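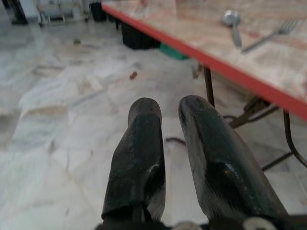
Short Fiction / Small Towns
6 min read

The Understudy

My aunt Agata Santoro ran the Dristville Players for so long that people forgot there'd been a theater before her. So when she called me on a Monday and said, "Katia, can you still cry on command?" I should've hung up.

I didn't hang up. I said, "A little?"

"Good. Ginevra has shingles."

Ginevra Pagano was the lead, obviously. Ginevra was always the lead. The play was called The Widow of Urnavau and it was written by our dentist, Marin Begović, who came to every rehearsal and moved his lips along with the words. The widow had all of them, pretty much. Everybody else just came through a door and gave her bad news.

I had 2 days. I taped my lines inside the fruit bowl, inside the prop Bible, on the back of the dead husband's portrait. My cousin said it looked like I was running a lottery.

Opening night we had 46 people in a room that seats 80, and this in February with ice on the steps, so Aunt Agata was thrilled – she kept coming backstage to tell me the number again. I threw up in a mop bucket and went on.

The first act was fine! It was kind of wonderful, even. I cried over the letter and I heard a lady in the second row go "oh, honey." Then somebody (Marin, it was Marin) decided at intermission that the portrait was hanging crooked, and he switched it out for the spare.

So there I am in act two. I turn to my dead husband for my biggest speech, the one about the orchard, and he's got nothing on his back but brown paper.

I looked at that paper for a long time. And then I started talking about my mother's kitchen. The radio on the windowsill, how she'd salt things without tasting, how I was 40 before I stopped picking up the phone to ask her how long you boil an egg. I don't know where it came from. There wasn't an orchard in it anywhere.

When I finally quit talking, I could see Aunt Agata in the wings with her hand flat on her chest. It was her sister's kitchen, too.

Marin found me afterward by the coats. I was all ready to apologize.

"The orchard," he said. "Did you cut the orchard?"

"I'm sorry, Marin."

He put his hat on, then took it off again. "Could you do the egg part tomorrow?"

Comments

Afroza Weerakoon: The mop bucket! I did community theater for years and I felt that in my stomach.

gentle_reader: I called my mom after this. She says seven minutes.

P. in row two: Would read the dentist's whole play, orchard included.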